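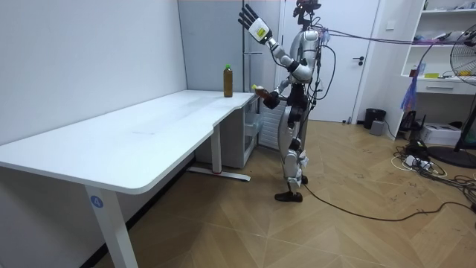 People keep asking what it takes to teach a robot to put a drink away. So, a thread about gathering examples, from someone who has now spent a good part of the winter thinking about bottles.

1/ The project is called Fivo. The goal is a policy that can move a bottle between a table and a fridge drawer without anyone writing down how. You show it a pile of recordings, it learns the pattern. The showing is my job.

2/ An example, for us, is one full run of one task, with the camera views, the joint positions and a line of text saying what was supposed to happen. A person drives the robot through it. The robot gets the credit.

3/ The first target was 300 usable runs. I would like to draw your attention to the word "usable," which is doing more work than I am.

4/ Of the first batch we threw out 83. Some had a camera that fell out of step with the arm. Some had the wrong text attached. A few were perfect in every way except that I had forgotten to press record.

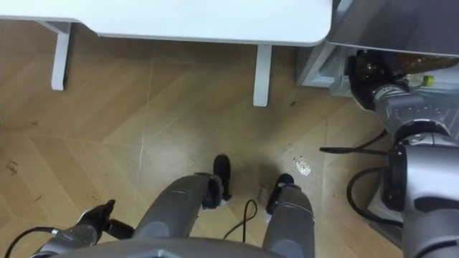 5/ Low reaches are the worst part of the job. A drawer near the floor means the whole body has to come down with the hand, and the operator has to judge depth through a headset while standing up straight. My knees bend in sympathy. They get nothing for it.

6/ You also learn how much a bottle on its side differs from a bottle standing up. Same object, same cap, completely different grasp. Upright, you come in from the side and close. Lying down, you have to pick an end, get your fingers past whatever the bottle is lying in, and commit.

7/ I did not used to have opinions about which end of a bottle to grab. I now have strong ones and they are not welcome at dinner.

8/ Somebody asked why we don't collect everything in simulation. We do collect in simulation! We have a very nice simulated drawer. It slides like a dream and has never once stuck, so a policy trained only on that drawer has a lot of confidence and no life experience.

9/ The labeling tool is called Thampi. It is ours, so I'm allowed to say that the undo button is a suggestion. You mark where the reach starts, where contact starts, where the hand lets go. Two people label the same run and then we find out that "contact" is a matter of faith.

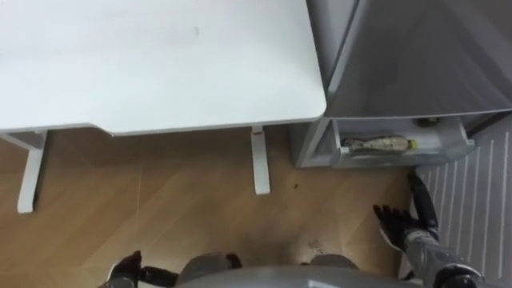 10/ We settled that one by writing a rule. Contact begins at the first moment a labeler would bet their lunch on it. Agreement between labelers went up right away. I offer this to the field free of charge.

11/ Variety matters more than volume, up to a point. A thousand runs with the bottle in one spot will teach the robot about that spot. So we have a placement sheet: which bottle, which surface, which way the cap points. The sheet is the most boring document I have ever written and the one I'd save in a fire.

12/ Left to themselves, people put the bottle where it's easy. I do it too. By the end of a long session my "random" placements had drifted to a small area right in front of the better hand. Hence the sheet.

13/ Hesitation is the other thing. If the operator stops halfway to think, the recording keeps rolling, and the robot will faithfully learn to stop halfway and think about nothing. In December we had a trained policy that paused before every grasp, exactly as long as I do. It was like being imitated by a cousin.

14/ So now the rule is to decide first, then move. If you change your mind mid-reach, finish badly, flag it and start over. We keep the flagged ones in their own folder, and there's a fair chance they'll be useful later for teaching recovery. That folder is growing faster than the good one.

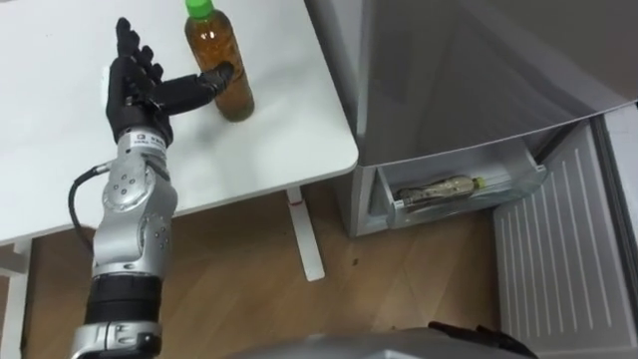 Lining up on the tea, thumb first.

15/ Where we are now: some 1,000 runs recorded across all the bottle tasks, fewer than that kept, and a first model trained on the clean ones. On a bottle standing in the open it does well. On a bottle lying in a drawer it does what I did in my first week, only with better posture.

16/ Next up is Imier, which is the same setup with cups. Cups have handles. I've started the placement sheet and it already has a column for which way the handle faces, and I can feel another column coming.

17/ Gresomen folks, if you're reading this: yes, I will send the file format notes, and no, the timestamps are not in the time zone you think they are.

18/ Questions welcome. I'll answer between runs.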